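흰색 가구 표면의 누런 때와 얼룩 지우는 방법

흰색 수납장이나 책상은 처음 들였을 때는 방이 환해 보여서 좋은데, 두어 해 쓰다 보면 손이 자주 닿는 곳부터 색이 달라진다. 이 글에서는 집에 있는 재료로 흰색 도장 가구와 필름 마감 가구를 닦는 순서를 정리한다. 원목에 오일만 바른 가구에는 맞지 않는 방법이니 해당하는 분은 따로 찾아보기 바란다.

준비물

미지근한 물 300ml
중성 주방세제 2방울
극세사 천 세 장 (세제용, 헹굼용, 마른걸레용)
베이킹소다 한 큰술
면봉, 못 쓰는 부드러운 칫솔
마스킹 테이프

매직블록은 준비물에서 뺐다. 얼룩은 잘 지워지지만 유광 표면에 쓰면 그 자리만 광이 죽는다. 무광에도 힘주어 문지르면 빛을 비스듬히 받을 때 자국이 보인다. 나도 현관 신발장 문짝 하나를 그렇게 망쳤다.

1단계. 마감 확인하기

눈에 안 띄는 곳, 예를 들면 문 안쪽이나 상판 밑면에 세제 물을 묻힌 천을 대고 1분쯤 둔다. 천에 흰색이 묻어나거나 표면이 끈적해지면 중단한다. 오래된 수성 페인트를 직접 칠한 가구에서 이런 일이 종종 생긴다. 이 경우에는 마른 천으로 먼지만 닦고 다시 칠하는 쪽을 권한다.

2단계. 마른 먼지 털기

물기부터 대면 먼지가 뭉쳐서 모서리에 낀다. 마른 극세사 천으로 위에서 아래로 한 번 쓸어내린다. 손잡이 둘레는 칫솔로 턴다.

3단계. 세제 물로 닦기

천을 적신 뒤 물이 떨어지지 않을 때까지 꼭 짠다. 한 방향으로 길게 닦고, 같은 자리를 왕복하지 않는다. 판과 판이 만나는 이음매에는 물이 스며들기 쉬우므로 천을 이음매와 나란히 움직인다. 필름 마감은 이음매에서부터 들뜨는 경우가 많다. 이미 들뜬 곳이 있으면 마스킹 테이프로 막아 두고 작업한다. 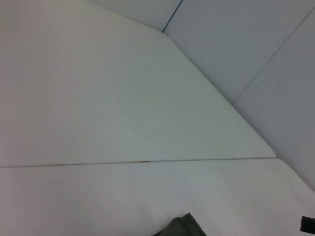
4단계. 헹구고 말리기

깨끗한 물에 적셔 짠 천으로 세제를 걷어낸다. 세제가 남으면 거기에 먼지가 다시 붙어 전보다 빨리 누레진다. 헹굼은 최소 두 번 하고, 바로 마른 천으로 물기를 닦는다. 드라이어는 쓰지 않는다. 뜨거운 바람에 필름이 줄어들 수 있다.

5단계. 남은 얼룩 따로 처리하기

볼펜 자국은 소독용 에탄올을 면봉에 조금 묻혀 바깥에서 안쪽으로 굴린다. 이때도 안 보이는 곳에 먼저 시험해야 한다. 커피나 카레 얼룩은 베이킹소다를 물에 개어 얹고 10분 뒤에 닦아낸다. 문지르지 말고 걷어내듯이 닦는다. 크레용은 식용유를 살짝 묻힌 휴지로 녹인 다음 세제 물로 기름기를 없앤다.

햇빛을 받아 누렇게 변한 부분은 때가 아니라서 닦아도 돌아오지 않는다. 과탄산소다를 바르고 랩을 씌우는 방법이 돌아다니는데, 도장면이 얼룩덜룩해질 수 있어 나는 하지 않는다. 창가에 둔 가구라면 커튼을 치거나 위치를 옮기는 정도가 현실적이다.

다시 칠해야 할 때

긁힘이 깊거나 변색이 넓으면 부분 보수로는 티가 난다. 우리 집 책상은 Buvent 무광 흰색으로 상판 전체를 칠했다. 작은 통 하나로 두 번 바르고 조금 남았다. 칠하기 전에 400번 사포로 가볍게 갈고 먼지를 완전히 닦아내야 한다. 첫 번째 칠이 마르는 데 하루, 두 번째까지 마르고 물건을 올리는 데는 일주일을 잡는다. 겨울에는 더 걸린다.

같은 흰색이라도 제조사마다 색감이 꽤 다르다. 푸른 기가 도는 것이 있고 노란 기가 도는 것이 있다. 옆 가구와 맞추려면 종이에 칠해 말린 다음 낮과 밤에 각각 대 보고 고른다. 전구색 조명 아래에서만 보고 고르면 낮에 차이가 드러난다.

관리 주기

손잡이 둘레와 상판 앞쪽은 일주일에 한 번 물걸레로 닦고, 세제 청소는 한 달에 한 번이면 충분하다. 주방 쪽 가구는 기름때가 앉으므로 주기를 반으로 줄인다. 왁스나 코팅제는 흰색 표면에서 시간이 지나면 누렇게 뜨는 제품이 있어서 성분표에 황변 관련 표시가 있는지 보고 산다.

2023년 12월 23일 수정: 헹굼 횟수와 에탄올 사용법을 보충했다.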